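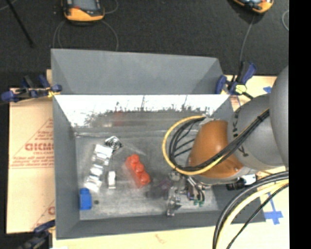 Figure 3. The large grey metal bin with several small objects on its floor, seen from above.

4.2 Small things and the places they are kept

We turn now from cupboards and drawers to the humbler business of the container into which things are simply dropped. Of the 160 households and workshops that answered our questionnaire in Flernley, 112 told us that they kept at least one such vessel, and a good many wrote at some length about it, often with real fondness (one reply ran to four sides, in pencil, and was mostly about a biscuit tin). The habit seems to be as common among tidy people as among untidy ones, which surprised us a little, as we had rather expected the opposite when we drew up the questions in December.

What interests us most is the mixture. A container of this sort rarely holds one kind of thing, and the bin in Figure 3 is a fair instance: a bright blue block lies in the lower left corner, a long silvery-white object is set at a slant not far from it, and a glossy red-orange piece with rounded lobes rests near the centre. They have little in common beyond being small beside the bin itself. Lobo, in her earlier essay on kitchen drawers, called this "company without kinship", and we have kept the phrase because our respondents took to it so readily when we read it out to them.

The walls and floor deserve a word too. Metal was the favourite among the workshops at Stomwood, where people spoke of liking the sound a thing makes as it lands, and where nobody minded a mark or two. The scuffs and whitish streaks on the floor in Figure 3, and the ragged dark scratches on its far wall, will be familiar to anyone who has kept a metal bin for long. Vasanthi Pinto, who carried out the Stomwood visits, was told more than once that a scratched bin is a settled bin, and that people are shy of throwing oddments into a new one.

Colour also matters more than we had supposed. Against dull grey, the blue and the red-orange are picked out at a glance, while the silvery pieces ask for a second look. Seventeen of our respondents said they had painted or taped their smaller metal objects for this very reason, and those at Pirnum had been doing so since 2000. We return to the question of finding things again in Section 4.3, where the Pirnum diaries are discussed more fully.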